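Bed-making update from the student robotics club, a thread (settle in, I do go on)

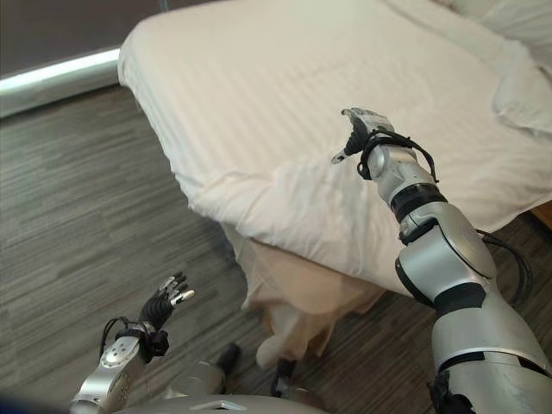
Photo: Yamuna Kaimal / Haddadin club

So our project this term is teaching a two-armed robot to make a bed. Fitted sheet first, then pillow, and if we're very lucky a doona before the end of June. My mum has been waiting 13 years for me to show any interest in making a bed and she is thrilled!

2/ Fitted sheets are horrible. You can't see where the elastic ends and the wrinkles start, especially with white on white, and every crease near the corner looks like an edge to our software. Siv Kristiansen has been labelling corners for weeks (1,000 of them, bless her) and she now folds her own washing with a sort of thousand-yard stare.

3/ The corner is where we spend all our time. Right hand over the sheet, left hand down lower beside the bed, fingers open, and then the plan is a pinch, a lift and a tuck. Getting both arms to agree on when to pull is the bit I'm writing up for my assessment, so please send biscuits.

4/ Scores, for those who asked: our best run at the corner tuck is 70 out of a possible 100 on the rubric we pinched from last year's group. You lose 10 straight off if the bed skirt gets caught up in the sheet. Ask me how I know.

5/ Also a big thank you to everyone who came along to the open arvo and asked such good questions, particularly the little one who wanted to know if it does bunk beds. (Not yet, mate, but I wrote it down.)

6/ Next up is the pillow, which Yamuna reckons will be easy because it's big and squashy. I have my doubts. We're in from 10 most mornings if any first years want to come and have a go, and you don't need to know any code, we'll find you a job!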